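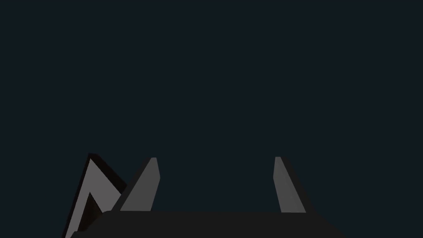 Mostly dark, with a wide gap between two fingers.

My sleep score, and why I've stopped believing in it

I wore the Dakach band all through January and I would like my wrist back. It was a present, so I felt I had to give it a proper go, and I did. I charged it. I let it update itself. I filled in the little morning questions with the smiling and frowning faces. At the end of the month it sent me a report with a moon on the cover and told me my average score was 65, and that I was "building towards rest".

65 what? I have read the help pages twice. The score is made up of how long you sleep, how much you move, your heart rate and something called settledness. There's no word on how these are added up, or how settledness is measured by a strip of rubber on the arm. One page says it is "personal to you". If it's personal to me then I don't see how it can also tell me that I rank below other women my age in the north of England, which it did, on a graph.

My worst night, according to the band, was a 52. I remember that night quite well as I'd been over at my sister's in Fluvunthorpe, eaten far too much lasagne, and slept like a plank in her spare room until the bin lorry came. I woke up feeling marvellous. Then I looked at my phone, saw the 52 in its orange circle, and by eleven in the morning I was yawning and telling people I'd had a bad night. I have thought about that a lot since. Perhaps the band knew something I didn't. Or perhaps I'm the sort of person who can be talked into being tired by a circle.

It works the other way as well. I lay awake from half past two one night, going over a letter from the council, and heard every hour after that from the clock on the landing. The band gave me a good solid stretch of deep sleep for it. I had been lying very still, that's all. Lying still and fuming.

I put this to Sizwe Swanepoel, who I used to work with and who has been wearing one of these things for years. He said I was looking at single nights and I should be looking at the trend. I asked what his trend was. He said it was flat. I asked what he'd changed because of it and he said he'd bought a pillow. He's a clever man and I'm fond of him, but I did feel the point was made.

Of course once you own the band you are also sold the rest. I now get emails about magnesium. I get emails about a Brollorano blackout blind, made to measure, which would cost me £116 for the small bedroom window and a good deal more for the one at the front. I do think a dark room is better for sleeping in than a light one, I'm not arguing with that. My gran thought so too and she pinned a blanket over the curtain rail. What I can't see is how the email gets from "darkness helps" to "up to a third more recovery", with a little star next to it. I followed the star. It led to the bottom of the page, where it said results may vary.

I've been reading a book as well, Solange Coste's The Patient Night, lent to me by the same sister. It's better than I expected for the first few chapters, where she mostly talks about people in the past getting up at midnight to see to the fire and have a chat. Whether they all did I couldn't say, she tells you it firmly and moves on. Then about halfway through it turns into a programme. You have to write down your worries before supper and put them in a drawer. You have to stop looking at screens at eight, which rules out most of what's on. There is a chapter about breathing through one nostril. I tried the drawer for a week and all I have to report is that I lost a parking permit in it.

I'm not saying nobody has trouble sleeping. I've had bad patches, one very bad one after Dad died, and if someone had offered me a magic blind then I would have bought two. That's rather what bothers me. People who are properly worn out will pay for nearly anything, and they're in no state to go following stars to the bottom of the page. If it's that bad I'd sooner they saw the doctor.

The last straw was the yearly plan. My free month ended and the app told me I'd earned 574 calm points, which I could keep if I subscribed. I hadn't known I was collecting them. There was no list of what they could be spent on. I pressed cancel and it asked me if I was sure, and then it asked me to rate how I was feeling, with the faces.

The band is in the kitchen drawer if anyone wants it, charger included. I went to bed at half past ten last night and got up at seven. I think I slept all right.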